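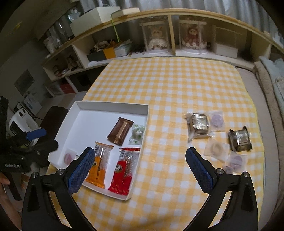 Flustetetti cherche des participants – achat de pinces, budget 2025

On nous promet beaucoup avec le tri automatisé des petits emballages. Avant de signer le devis de Guvholm (1 331 euros, hors entretien), nous voulons l'avis de gens qui ont déjà payé ce genre de matériel.
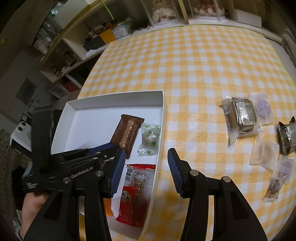

Tri de friandises emballées, pince à main.

Deux séances, en octobre. Défraiement modeste. Vendeurs s'abstenir – nous avons déjà leurs brochures.

Profil : achats, maintenance ou atelier. Savoir lire un devis et douter d'un délai.
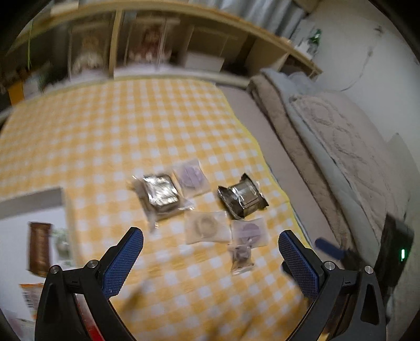 Candidatures

Écrire à Selina Auer, avec un exemple d'achat regretté.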